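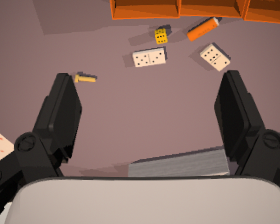

Our sorting job in the simulator, gripper open over the dominoes, the die and the bolt.

Home Projects Shop hours Calls Contact
Search this site Go

Mar 6, 2020
By Kendra Gauthier

Wanted: two or three doubters for a home-built sorting arm

I share a workshop on the back side of Lovmont with Tolera Endale, and for most of the past year we have been building a small arm that is supposed to pick odds and ends off a bench and put them in a divided tray. Dominoes, dice, batteries, bolts, the stuff that piles up in everybody's kitchen drawer. We are looking for people to come in during March and tell us whether it is worth finishing.

I should say up front that I am not sure it is. Tolera is. That is one reason we are asking strangers.

Where things stand: the arm runs well in simulation. Tolera has logged 3542 simulated picks and has a spreadsheet I am told is very encouraging. I have read it. A simulated domino has clean edges and never has jelly on it, and a simulated bench doesn't have a dip in the middle from where someone left a vise for ten years. On the real bench we have tried 133 picks, and I would call almost 21 of those good without being talked into it. Tolera's count is higher because he includes the ones where the piece landed in the wrong compartment. You will see both tallies on the wall.

The software we call Tultis. It is our own, it is held together with tape, and it is bad at deciding what to do when two small things sit close to each other. The bench controller is named Ziser and restarts when the space heater comes on. We know about that one.

What we want from you

You would come to the shop for 6 sessions, each an evening of two hours or so. You bring a bag of small objects from your own house. Please don't clean them or choose them to be nice to the machine. You dump the bag out, the arm has a go, and you write down what happened on a paper form. At the end of each evening you also sort a similar pile by hand, with a timer running, so we have something fair to compare against. My bet is that hands win by a mile. Tolera has bet me a used drill press.

We would also like one person who can solder and doesn't mind redoing somebody else's wiring. The wrist cable was done in a hurry – by me – and it shows.

Who should answer

Adults who can read a tape measure and stay patient while a machine thinks about a bolt. No programming needed. If you have built an arm of your own and given up on it, we would especially like to hear from you, and please bring whatever notes you kept. If you sell automation for a living, or you want to film the thing for a channel, this isn't the call for you.

You should be able to stand for most of an hour and be okay with some noise. The compressor next door belongs to a cabinet maker and we have no say over it. There are four steps up to the door and no ramp, sorry, but write to us if that is a problem and we can set up a table in the loading area on a dry evening.

What you get

Supper, which will be chili or sandwiches, and bench time of your own for the rest of the season. There is no pay. We looked at it and the money went into motors, two of which burned out. You can have your name in the write-up or leave it out. The write-up gets posted either way, including if the answer is that a person with a muffin tin does it better.

Safety

The arm is slow and not very strong, but it can pinch. Everyone gets a stop button of their own and a short talk before the first session. Hands stay behind the yellow line when it is powered. I have thrown Tolera out of the shop over this once and would do it again.

How to answer

Send a few lines to Kendra through the contact page with "Tikkanen bench" in the subject. That is the name of the bench, after the man who left it to us. Tell us what you do with your evenings now, and the last gadget you bought that didn't do what the box said. We will answer everyone by the middle of March and start with whoever can make the first two evenings.

Older calls Newer calls Back to top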